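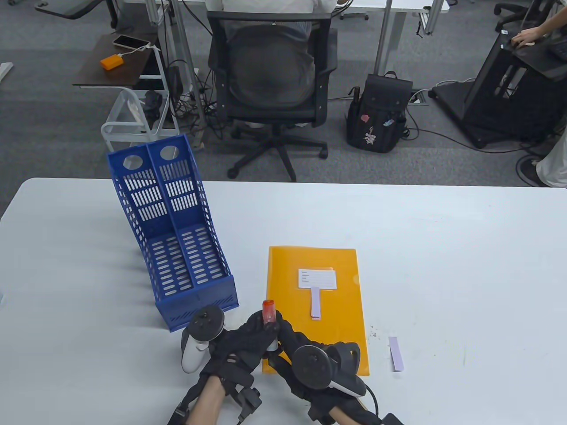
Maes Rarnus battery conditioner for classic cars, 6 V and 12 V

Price: 394 euro, VAT included
Delivery: 2 working days within Belgium and the Netherlands
Print this page | E-mail this page to a friend

A classic car that is driven only on fine weekends stands still for most of its life, and the battery suffers the most from this. The Rarnus is a conditioner that you can leave connected the whole winter. It measures the battery, charges it as far as necessary and then keeps it at the right level. You do not need to take the battery out of the car.

We sell this model for three years now and it has replaced the two older types in our shop. The reason is mainly the switch for 6 volt. Many owners of cars from before the sixties were using a charger from their grandfather, without any regulation, and they came to us with boiled batteries. The switch is placed under a small cover, so you cannot move it by accident when you clean the garage.

What is in the box

Conditioner with wall bracket and four screws
Mains cable of 2 metres
Charging cable with clamps
Second charging cable with ring terminals and a fuse, for fixed mounting
Manual in English, Dutch, French and German

Technical data

Output: 6 V or 12 V, to be chosen by switch
Suitable for: lead-acid batteries, open or closed, and AGM
Not suitable for: lithium batteries
Battery size: up to 120 Ah
Fuse in charging cable: 16 A
Guarantee: 30 months

Fixed mounting

Most of our customers mount the cable with the ring terminals and leave it in the car. The plug can come out behind the grille or, with many British saloons, beside the bonnet lock. Connect the red ring first and the black ring after. Please pay attention with older English cars, which often have the positive pole to earth. The Rarnus works well on these cars, but the red ring must still go to the positive pole of the battery, also when this pole is connected with the body. If you have doubt, send us a photo of the battery and the cables and we will look at it before you connect anything.

For cars with the battery under the rear seat we advise the extension Elo, which is 3 metres long and has the same plug. It is sold separately. Two extensions in one line are possible, three are not.

The lamps

Orange means that the battery is being charged. Green means that it is full and is only kept at level. Red and blinking means that the battery does not accept the charge. In this case check the terminals first – a bit of white powder is often enough to disturb the measuring. If it remains red after cleaning, the battery is probably at the end.

Questions and repair

Technical questions are answered by Amber Wuyts, on working days until 16.30. For repair within the guarantee, please keep the invoice and send the device with both cables. The wall bracket may stay on the wall.

We use cookies to remember your basket and your language. By using this shop you agree with this.

© Praritz Classic Parts | Contact | Conditions of sale | Back to top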